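Re: [tokens] Zurkumgate ferry checks, brass or bronze?

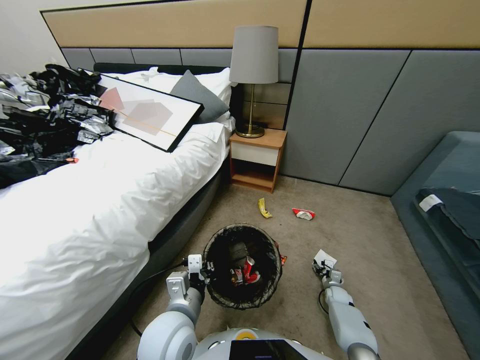

Page last changed: April, 16:37

Mircea Ene wrote:
> I have four of the Zurkumgate ferry checks now, all with the
> anchor on one side and a number on the other. The dealer's list
> calls them bronze. Mine look more like brass to me. Is there
> a known die variety without the rope round the anchor?

Mircea,

Brass, as far as I know. The Chareonsuk list has them as bronze throughout, but it was copied from an older sale list and I wouldn't rely on it for metals. I weighed 13 of mine last winter and they were all close to each other, apart from one with a second hole.

Yes, there is a type without the rope. I have number 37, which is quite worn, and saw another at the Nivelero fair with a bent edge. The highest number I have noted is 700, with the rope. If any of yours is higher, please send it to me off list.

Don't clean them. A dip will strip the colour and you can't put it back - soap and water at most. I keep mine in paper envelopes. The Stekex flips I used before left a green line round the rim.

What are your four numbers?

Regards
Alan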